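Wondia Round-Up Savings Account
The little side account I opened for small jobs, and then kept
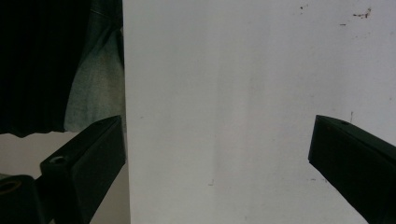
I run the product pages for Wondia, and I also use this account myself, so you're getting both of me at once. The Round-Up Savings Account is a savings account that sits next to your regular checking and fills itself up with the change from your card purchases. Buy a coffee for $3.40 and sixty cents goes across. I opened mine for the kind of boring household stuff that never makes it into a budget, and a white surface with brownish stains up in one corner and a thin mark like a scratch lower down is exactly the kind of boring I mean. A can of paint, a roller, a tray, and suddenly you're dipping into the grocery money. Now I dip into this instead.

What you get

It's a savings account with its own account number, so you can send money straight to it from anywhere (your employer can too, if you want part of your pay to land there). There's no monthly fee and no minimum balance. You can open it with nothing in it and leave it like that for as long as you please, though that would be a little sad.

Round-ups run on every card purchase from your linked checking account. You can leave them at the plain setting, where each purchase goes up to the next dollar, or switch on the multiplier, which goes as high as 3 times. I had mine on the top setting for a month and it adds up faster than I was ready for! I've since gone back to plain. You can change it in the app whenever you like and the new setting kicks in with your next purchase.

Pots

You can split the account into as many as 6 pots and give each one a name. Mine are Walls, Car, Dentist, Mom's Birthday, and one called Urkness, after a place I keep meaning to visit. Round-ups can all go to one pot or get shared out between them, and you set the shares yourself. The pots are only labels inside one account, so you won't be getting six statements in your inbox (we did try that in an early version, and people let us know how they felt about it).

If you put a target on a pot, the app shows a bar filling up. If you don't, it just shows the balance. When a pot hits its target, new round-ups go to whichever pot is next on your list, and you can drag that list into any order you like.

Interest

We pay interest on the whole balance, all pots together. It's worked out daily and paid on the last day of each month. The rate is variable and you'll find the current one in the app under Rates, and also on the sheet you get before you open the account. Please do read the sheet. I wrote a good part of it and it's short.

Getting your money out

Move it back to your linked checking account any time and it's there right away. Sending it to an account at another bank takes longer, usually the next business day if you ask before the evening cutoff. There's no penalty and no limit on how many times you take money out. You can also lock a pot until a date you choose, and if you do that, be sure, as unlocking early means waiting 3 days for the money. That wait has saved my Urkness pot more than once.

The card

There isn't one. People ask for it a lot, and I get it, but a savings account with a card in your wallet turns into a second checking account pretty quickly. If you need to pay for something from a pot, move the money over first and use your regular card. It takes a few taps.

Who can open one

You need to be 18 or over and have a Wondia checking account, or a checking account at Zirnberg, our sister brand. Joint accounts work too. Both holders see the pots and both can move money, and either of you can pause the round-ups, so maybe have a talk about that beforehand. If you came over to us from Zhuravel, your old savings goals were copied across as pots with the same names. Check the order they're in, though, as that part didn't always come over the way people had it.

How to open it

Open the app and tap Accounts, then Add, then Round-Up Savings. If you already bank with us there's no paperwork to send in, only the sheet to read and a box to tick. If you're on the website and not the app, you can open the account there, but pots can only be set up in the app for now. I'd love to have that fixed and I bring it up every chance I get.

Opening offer

Open the account in November, keep round-ups switched on for 70 days, and we'll add a $6 bonus to the first pot on your list. It won't change your life, but it'll buy a decent paint brush. One bonus per customer, and for joint accounts it's one per account.

A few things people write in about

Refunds: if you return something, the round-up from that purchase stays in your savings. You can move it back yourself.

Low balance: round-ups pause by themselves when your checking account drops under $105. You can raise that number but you can't lower it. They start again once you're back over the line, and the ones you missed aren't collected later.

Whole-dollar purchases: nothing moves. We thought about adding a full dollar and decided against it.

Closing the account: move the money out, then tap Close at the bottom of the account page. Any interest you've earned up to that day gets paid into your checking account.

Page last updated Nov 17, 2018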